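10 January 2025

Hide glue vs. liquid hide, round 3. Carrying on from the December batch, which I wrote up badly, so repeating the basics.

Stock is the beech offcuts from the Pratuvdale delivery. Planed, not sanded. Cut to the same lap joint as before, same template. Left them in the shop overnight so they'd be at shop humidity before gluing. Should have done that in December and didn't, so don't trust those numbers too far.

Three glues:

- Trillon pearl glue, soaked overnight, double pot
- Barbieri liquid hide, straight from the bottle
- the old Madix granules from the top shelf, no date on the tub. Smells ok.

Pot temp: wandered all morning. Thermometer lead was touching the side of the can so it read high, real temp was lower than I thought. Fixed before the second set. First set of Trillon joints probably went on too cool, skinned over before I had the clamp down on a couple of them. Marked with a pencil X on the end grain. Keep them out of the average.

Clamped 90 minutes, then stood on edge on the rack. Squeeze out on the Barbieri was way more than the others, used a damp rag and probably wet the joint line more than I should. Next time leave it and pare it off when its rubbery.

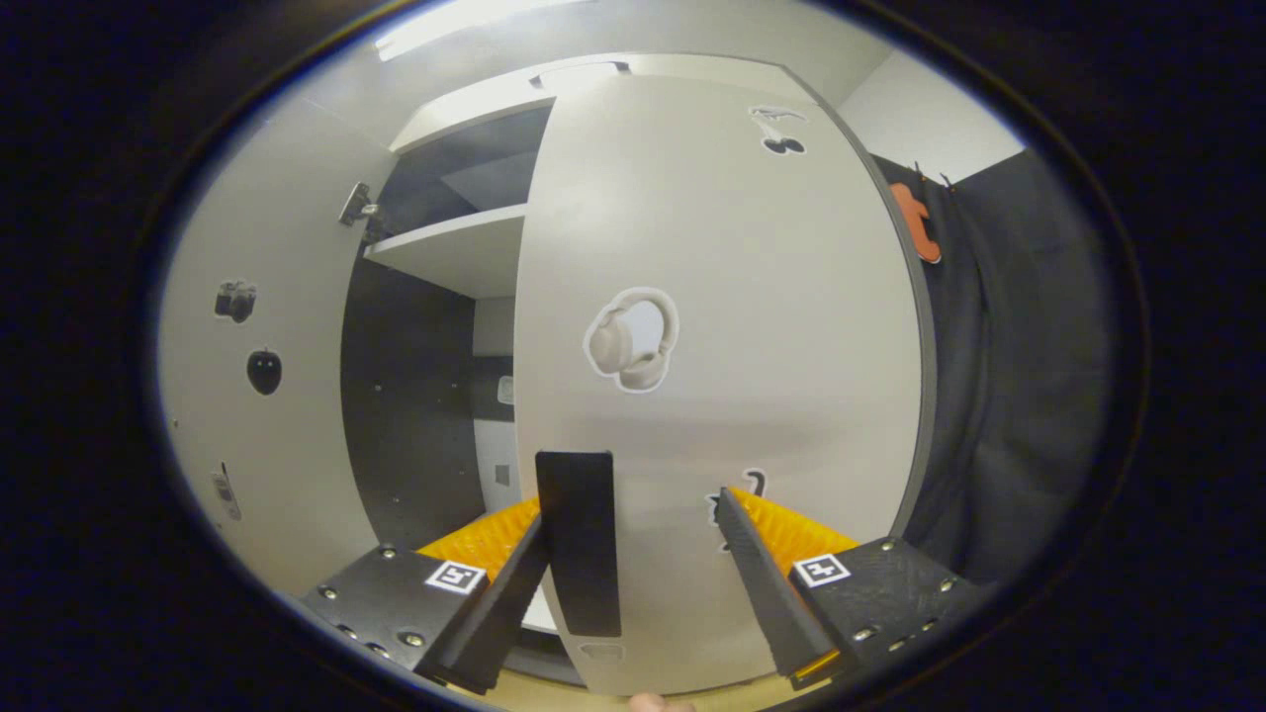
Black panel upright, orange pads behind the fingers.

Broke 15 joints this afternoon on the lever rig. Best one went at 287 lb, Trillon, second set, and it took a big tongue of wood with it. That's what I want to see. The Madix ones mostly let go clean at the glue line, shiny on both faces, no fibers. Either the granules are too old or I cooked them. Can't tell which from this batch. Need a fresh pot with nobody answering the phone halfway thru.

Barbieri in the middle. Very even, I'll give it that. Slow to grab but lots of time to get things square. For chair repairs where there are six things to line up at once I'd still reach for it.

Note on the rig: the pivot bolt is loosening again. Checked it after the last break and could turn it by hand. No idea how long it had been like that. Put a lock nut on it before anything else gets broken, and re-check zero.

To do
- soak more Trillon tonight, less water, last lot was thin
- proper lid for the can, foil is useless
- redo Madix with a new pot, watch the temp
- warm the wood first on half the set?? maybe just on the radiator
- write moisture readings ON the joints, the loose sheet has gone missing agian
- order clamps pads, old ones are soaked in glue and sticking to everything

Broken halves are in the shallow crate under the bench. Don't burn them yet, want to look at the glue lines in daylight.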